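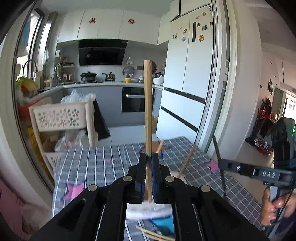 Wie lange vorher kann man belegte Brote für eine größere Runde fertig machen?
Am Abend davor geht es gut, solange alles Feuchte draußen bleibt. Tomate, Gurke und Dressing kommen erst am Morgen dazu, der Rest verträgt eine Nacht im Kühlschrank ohne Murren.

Ich schreibe das hier auf, weil mich nach dem Frühlingsfest im Mai so viele danach gefragt haben und ich beim Erzählen immer die Hälfte vergesse. Wir hatten rund 20 Leute zu versorgen, und ich stand, wie jedes Mal, viel zu lange vor dem Brotregal. Genommen habe ich am Ende ein Mischbrot vom Vortag. Ganz frisches Brot ist zum Essen natürlich herrlich, aber beim Schneiden drückt man es platt, und gefüllt wird es schnell pappig.

Die Butter muss weich sein und wirklich bis zum Rand gestrichen werden. Sie hält die Feuchtigkeit vom Belag ein bisschen vom Brot fern, und Frischkäse macht das fast genauso gut. Mayonnaise mag ich sehr – aber bitte erst am selben Tag. Salatblätter wasche ich früh, schleudere sie und lasse sie dann noch eine Weile auf einem Küchentuch ausgebreitet liegen, bevor sie aufs Brot dürfen.

Zum Einpacken reicht Butterbrotpapier. Ich schlage jedes Brot stramm ein, schneide es mitsamt dem Papier durch und stelle die Hälften mit der Schnittfläche nach oben in die Kiste, dann sieht jeder gleich, was drin ist. Vegetarisches bekommt bei mir eine eigene Kiste und einen Klebestreifen mit Namen drauf. Saure Gurken gehören in ein Schraubglas. Wer sie einmal lose neben dem Kuchen transportiert hat, weiß, wovon ich rede!

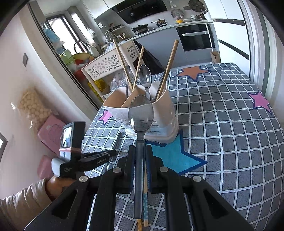 Bei den Beilagen bin ich großzügig, und ein Nudelsalat oder kalte Sesamnudeln machen auch die satt, denen ein Brot zu wenig ist. Das Rezept für die Nudeln habe ich von Man-sik Maeng, und er besteht darauf, dass die Soße getrennt mitkommt und erst kurz vor dem Essen untergehoben wird. Dazu braucht man dann eben auch das passende Besteck, und da stelle ich inzwischen alles aufrecht hin, durchsichtige Löffel und helle Holzstäbchen zusammen in einen weißen Besteckständer mit Trennsteg, und jeder zieht sich heraus, was er mag. Servietten lege ich daneben und beschwere sie mit irgendetwas, draußen weht ja immer ein Lüftchen.

Noch etwas zum Kühlen, das wird gern unterschätzt. Kartons mit Eiern, Wurst oder Mayonnaise bleiben bis zur Abfahrt im Kühlschrank und kommen dann mit Kühlakkus in die Tasche, ein Akku unten, einer oben. Länger als 2 Stunden lasse ich davon nichts auf dem Tisch stehen, im Hochsommer auch kürzer. Brote mit Hartkäse oder Marmelade sind da viel geduldiger.

Bleiben doch welche übrig, klappe ich die Käsebrote am nächsten Abend in der Pfanne zusammen, mit etwas Butter und Deckel drauf, bei kleiner Hitze. Die Gurkenscheiben vorher herausnehmen.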